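Notebook, October 2022
Natural dye bench, madder and weld trials

Back at the dye bench after a long gap, and what a good stretch it has been! Writing this up while the skeins are still dripping over the sink, so forgive the splashes (the page with the May recipes is already half orange).

The question I wanted to settle: does our hard tap water really help the madder, or have I been repeating that for years on faith? I wound off wool from the Jestell cone, the undyed two-ply, and mordanted everything together in one alum bath so there could be no argument later. Alum at 18 percent of dry fiber weight. Total dry weight 377 grams, weighed twice, the second time without my sleeve on the pan.

Scoured first, of course. I used the mild soap and left it overnight, and the water was still yellowish in the morning. Jestell sells this as scoured. It is not scoured. Do it again every time.

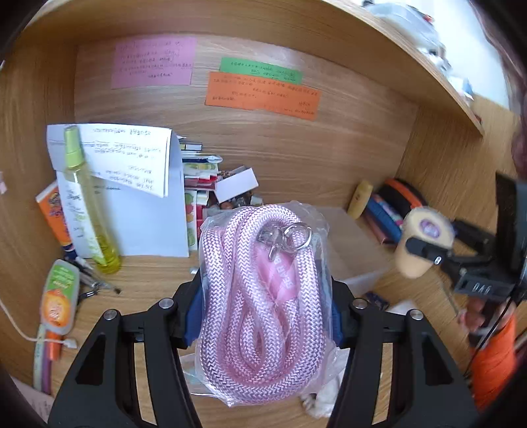 Madder went in as chopped root from Plonden, the same sack as the May batch. Soaked it overnight and threw the first brown water into a separate jar, which I'm keeping for a tan. Then 3 pots: straight tap, rainwater, and rainwater with a pinch of chalk. Brought them all up slowly to 60 C and held them there. The tap pot ran away from me once and touched 70 before I caught it, and I'd like to think that accounts for the slight brown in that skein. Danuta says it doesn't and that the brown is iron from the old pipe. We went back and forth on this over tea and she may well be right.

Results, still wet:
Tap: warm brick, a little brown, very even.
Rain: soft orange, thin, rather lovely for a lining.
Rain plus chalk: RED. Proper red! I took it to the window and made everybody look.

So calcium does matter, and I can get there with chalk in clean water and skip the pipe entirely. I want to repeat this with less chalk, as the hand of that skein felt a bit harsh when I squeezed it out. Could be the chalk, could be me being rough.

Weld next. The dried tops from Akbulut are beautiful stuff, far greener than last year's, and the bath smelled like boiled cabbage within minutes (door open, sorry to everyone on the corridor). Same alum wool, gentle heat, chalk at the end. The yellow jumped the moment the chalk went in. I dipped one small hank afterward in the leftover indigo vat, Danuta's Etia vat, which she swore was dead. It was sluggish but very much alive, and it gave a sharp green on the first dip.
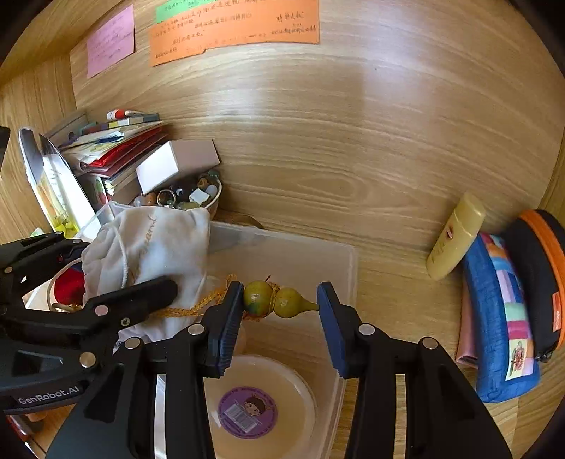 For the next round I want a run of in-between yellows, starting from weld and adding the spent madder bath a spoonful at a time. Spent madder still has plenty of orange in it and it pains me to pour it away. The place to aim for is the yellow-green of that little bottle gourd with the orange string around its waist, and then a second skein as close to the string as I can manage, so the two can be plied together. I think the green needs a weaker indigo dip than I gave it, in and out in a few seconds.

Light test strips are cut and wound on card, half of each covered with foil, taped to the south window. Please leave them alone until I've had a look at them.

Exhaust bath from the chalk pot measured 87 on the cheap hardness strips, for whatever those are worth. Danuta has better ones at home and has promised to bring them.

To do: feed the Etia vat, order more weld before Akbulut runs out, label the jar of brown madder water, wash the big spoon.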